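Slide 4: Where the bikes go at night

So this is the part I get excited about! Everybody asks about lanes, and lanes are great, but when we talked to riders in Widby last November the thing they kept bringing up was parking. They love the ride in. Then they get to the station and there's a rack from another era, bolted to a wall, that holds a front wheel and nothing else.

(Pause. Ask who has had a bike stolen. Wait for the hands.)

We went through 245 survey cards. More than 200 mentioned theft or the fear of it. Arnar Ásgeirsdóttir read every one and typed up the comments, and if you want the long version, go find her at the break, she will happily talk your ear off.
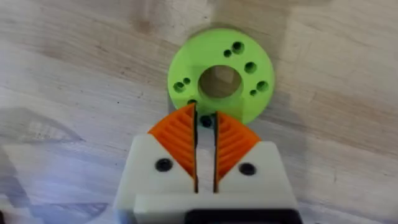 Widby Cycling Club | Parking and Access Team

Slide 5: What we're asking for

Start with the station. We want 25 covered spaces on the Jomden Street side, with racks that let you lock the frame and both wheels. Seven of those should be extra wide, for cargo bikes and trikes (Selim Sarıgül has a trike and has been very patient with all of us).

Mention lighting. Don't skip it like I did in rehearsal!

Then the charging question. E-bike riders mostly told us they charge at home, so we'd put the money into good racks first and look at outlets later. I know some of you disagree, and I'd love to hear it in the Q&A.

Slide 6: Zemmont did this already

Quick story, two minutes at most. Zemmont moved its racks from behind the bus shelter to right beside the entrance, and I rode over there to see it. Full on a drizzly morning! People were chatting while they locked up. Show the map, point to the entrance, then go on to costs.

(If time is short, jump to slide 8. Sign-up sheet is by the door.)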